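Dudero wire display stand, black: review
Dec 15, 2019
Filed under: Display and storage
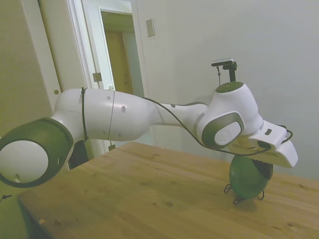 One reader wrote after the March roundup that wire stands are all the same bent coat hanger, and that the only question worth asking is whether the thing scratches the table. It is a fair question and it is dealt with further down, but the stands are not all the same. The Dudero and the Vomero are sold for the same job at nearly the same price and they behave differently under load.

The Dudero is a small stand in thin black wire with curled legs that splay outward at the bottom. It is meant for eggs, balls, mineral specimens, floats and anything else that will not stay put on a flat surface. The stand weighs 37 grams on my scale. It comes in one piece, so there is nothing to assemble and nothing to tighten later.

The main test piece was the glossy green one, which weighs 559 grams. That is heavy for a stand of this size. I chose it for two reasons. It is smooth enough to turn in a poor cradle, and the dark color makes any rub mark easy to find under a desk lamp.

Fit

The piece sits upright and low. The maker gives no range of diameters on the card, and this is the biggest omission. Small items drop too far into the cradle and tilt. Large ones ride high and depend on very little wire. The green piece falls within the useful range, as did a plain wooden darning egg. A marble did not. Anyone buying for a mixed collection should measure first and ask the seller for the inside width of the cradle.

Load

The card states a maximum of 800 grams. I loaded the stand to that figure using a cloth bag of shot tied into a ball, left it overnight, and compared the height of the cradle before and after with a caliper. The difference was smaller than I can measure reliably. The legs did spread while the load was on, and came back when it was taken off. The Vomero, given the same bag, kept a slight lean afterward. It can be bent back by hand, but it should not need to be.

I would not use the Dudero at its limit for years on end. At the weight of the green piece I have no concern.

Stability

A stand like this can fail in two ways. It can tip, or the piece can roll out of the cradle while the stand stays where it is. Tipping is well controlled. The splay of the legs puts the feet well out from the center, and a push at the height of the cradle makes the stand slide before it lifts. Sliding is the weaker point. The wire is smooth, and on a finished tabletop the whole assembly moves under a light push. A small dot of museum wax under each foot cured this, and the wax peeled off clean.

Roll-out is harder to judge. The green piece turns in the cradle under a fingertip but does not climb out of it. Lift the piece straight up when removing it. If it is pulled sideways the stand comes along – and then drops off, usually onto the floor.

Marks

To return to the reader's question: the curled ends are what touch the table, so there is no cut end of wire facing down. I dragged the loaded stand back and forth across a scrap of pine and got a faint burnish that could be felt but hardly seen. On a lacquered shelf there was no mark. I did not try it on French polish and would put felt under it there. No rub mark on the green piece after 2 weeks.

The black finish is even apart from one thin spot inside a curl, where the coating had not flowed all the way in. It is out of sight in use. In a damp bathroom it might be the first place to rust.

Compared with others

Vomero: slightly taller, softer wire, a tighter cradle. Better for small items and worse for heavy ones. The finish on my sample was more uniform.

Cruickshank: a turned wooden ring with no legs. The most stable of the group, and quiet to look at, but it hides the lower part of whatever is placed in it. With the wire stand, very little of the object is covered, and light gets underneath.

Breltano: clear acrylic, three prongs. Nearly invisible when new. It scratches in cleaning and the prongs make point contact, so I would keep soft stone off it.

Complaints

No diameter range on the card. No felt or rubber dots in the packet, which would add almost nothing to the cost. The feet on my sample were not quite in plane – a sheet of paper slid under one of them on a surface plate – although the rock disappears as soon as there is weight on the stand.

Recommended for single pieces of medium size up to the weight of the one tested here. For lighter items the Vomero grips better. A second Dudero is on order to check whether the feet are any flatter, and the result will be added to this page.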